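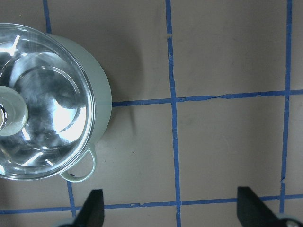 Gripper trials at Skomlow: your questions answered

We love getting questions about the gripper trials, and the lid tests bring in more than all the others put together! These are the ones that come up most.

What are you comparing?
Two sets of fingers for the same gripper. The Jesex set is long and narrow. The Pakzad set is shorter, with a softer pad at the tip. Both run on the same arm with the same controller settings, so any difference we see should come from the fingers.

Why pot lids?
They're brilliant test objects. A lid has one small place to hold it, the weight hangs out all round, and it has to land level on a rim. If a set of fingers can manage lids, we feel quite hopeful about mugs, jars and boxes.

Isn't glass hard for the cameras?
Yes, and that's a big part of the fun. Reflections slide over the lid as the wrist camera moves, so the bright patches are never in the same place twice. We aim for the knob and let the glass do what it likes.

What is the blue tape for?
It marks out the cells we use for start positions. "Pot in cell six, handle towards the post" is quick to say and easy to repeat the next morning. The tape does get scuffed – we patch it when a line becomes hard to follow.

How many tries does each set get?
100 for each set of fingers, with a short break after every 22 so we can check the pads and wipe them down.

What counts as a pass?
The lid has to come up by its knob, travel to the dish and sit flat once the fingers let go. A lid left leaning on the rim is a miss, even if it looks lovely from across the room. We set ourselves a target of 90 passes before a set moves on to the next round.
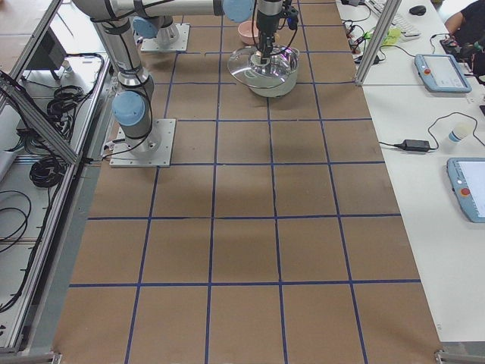
Answers by Forough Salehi and Ladan Rostami
Updated 16 November 2025

How do you put a lid down without dropping it?
Slowly! With the lid held by its knob over a bowl, one side of the rim often touches first. We lower a little further, let it find its own level and only then open the fingers. The softer Pakzad tips give a bit here and Ladan is a big fan. Forough still prefers the Jesex set for getting in beside a handle.

Do you need two arms for this?
One is plenty for lids. We'd like to try a two-arm version later, with one steadying the bowl.

Can I run the test with my own gripper?
Please do. You need a flat table, tape, a pot and a bowl with lids that have a proper knob, and a wrist camera if you can get one. Keep the emergency stop within reach and start at low speed.

Where do the results go?
Into Grarkero, our shared results log. Every try is listed, misses included, with a note on which cell the pot started in.

Will you test suction cups as well?
We hope so. Smooth glass ought to suit them, and we can't wait to see how they cope with a curved lid.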